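Righto, music people, drop what you're doing, because Femau have a new single out and I've had it on repeat since I got up this morning. It's called "Kendum", it runs a touch under four minutes, and it's the first thing they've put out under their own steam since the split with their old label in December.

If you've been reading my stuff for a while you'll know I'm a sucker for this band. I first caught them in the back room of a pub in Brunswick when the singer, Annapurna Panicker, was still playing bass as well, and the drummer had to set up side-on so he didn't fall off the riser. They were loud and scrappy and a bit out of tune, and I bought the T-shirt (it shrank, I still wear it to bed). So take all of this with as much salt as you like.

The short version: "Kendum" was written for the closing credits of *Cordeiro*, the six-part drama about a Portuguese bakery family in Fremantle that starts on telly next month. Panicker told me over the phone last week that the producers sent her a rough cut of the first episode with no music on it at all, just people yelling at each other over trays of custard tarts, and she had the chorus by the time she'd finished her cuppa.

"I wasn't trying to write a song for the show, I was trying to write down what the grandmother was thinking," she said. "She's got this one scene where she doesn't say a word. She just turns the oven off and goes and sits in the car. I rang them back and said, look, I've got something, but it's pretty slow and there's no drums for ages. And they said great, send it over. I thought they were being polite!"

They weren't being polite. The show's music supervisor put it over the end of episode one, and then asked for a longer version for the finale, which the band recorded a fortnight later with a string quartet and what Panicker calls "a very expensive triangle". The longer one won't be out until the series has finished, so no spoilers there.

So how does it sound? Slow, yes, for the first half anyway. It opens on an old pump organ that somebody's nan left to the guitarist, and you can hear the pedals creaking under it, and they've left every creak in. Panicker sings the first verse almost at a mumble. Then the drums turn up halfway through the second chorus, way later than you'd expect, and the whole thing lifts off. I made a noise in my kitchen. The dog left.

I know some of you preferred them fast and shouty, and I get it, I loved the first EP too. But there's a bit right at the end where she holds a note and the organ wanders off underneath her into some completely other key, and I reckon it's the best ten seconds they've ever recorded. Put your good headphones on for that bit. I tried it on the phone speaker as well and you lose the bottom of the organ altogether.

The band recorded it at Zelico, the studio over the tyre shop in Preston, with the same engineer who did the first EP. Panicker reckons they did 88 takes of the vocal, which she blames on herself, and ended up using number three. "Don't print that," she said, and then a minute later, "Oh, go on, print it."

There's a limited seven-inch too. They've pressed 2295 copies, and before you ask, I did ask, and it's because that's the postcode for Stockton up in Newcastle, where Panicker grew up and where her mum still lives. The first 100 are signed and come with a lyric sheet she typed out on her dad's old typewriter, mistakes and all. The B-side is a live recording of "Ferry Song", which long-time fans will remember as the one they used to finish with when they'd run out of everything else. I've been hoping for a proper release of that one for years and I'm a bit giddy about it, to be frank.

The seven-inch is up for order through the band's own site from 19 April 2021, and the digital version is in all the usual places now. If you're anywhere near Preston you can also pick one up over the counter at the record shop across the road from the studio, which is holding back 50 for walk-ins and won't do phone orders for them, so don't hassle the poor kid on the till.

As for gigs, it's still a bit of a moving feast. They've got two seated shows locked in at a community hall in Northcote, early and late on the same night, and both went in the time it took me to find my credit card. (I got one for the late show. I'm not giving it up, please stop texting me.) Panicker says they'd love to get to Newcastle and Brisbane before the end of the year if the borders behave themselves, and Perth if somebody will pay for the organ's flight. It weighs more than the drummer, apparently.
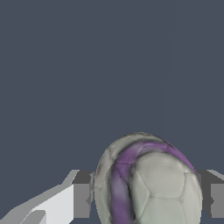
*Purple-banded soccer ball, computer-rendered.*

I also asked about an album, because of course I did. She went quiet and then said there were nine songs finished and three that "aren't speaking to each other". No title yet and no date. She did say that "Kendum" will be on it, probably near the end, and that at least one of the others is properly fast, so the shouty contingent can breathe out. The guitarist has sung lead on one as well, for the first time, and Panicker says he made everybody else wait outside on the stairs while he did it.

And the name? I'd assumed it was a place. Panicker says it was a word her little brother made up when they were kids, for the feeling of getting to the beach and finding out you've left your towel at home. It's never actually sung in the song. She was worried the telly people would make her change it, and they didn't bring it up once.

The first episode of *Cordeiro* goes to air next month and I've been sworn to silence on the plot, other than to say you should eat first. If you'd rather not hear the song for the first time over somebody crying in a parked car, go and play it now. I'm hoping to get a longer chat with the whole band after the Northcote shows, so if there's something you're dying to know, stick it in the comments and I'll take the good ones along with me. Setlist nerds, I'll write it all down for you too, provided I remember to bring a pen this time.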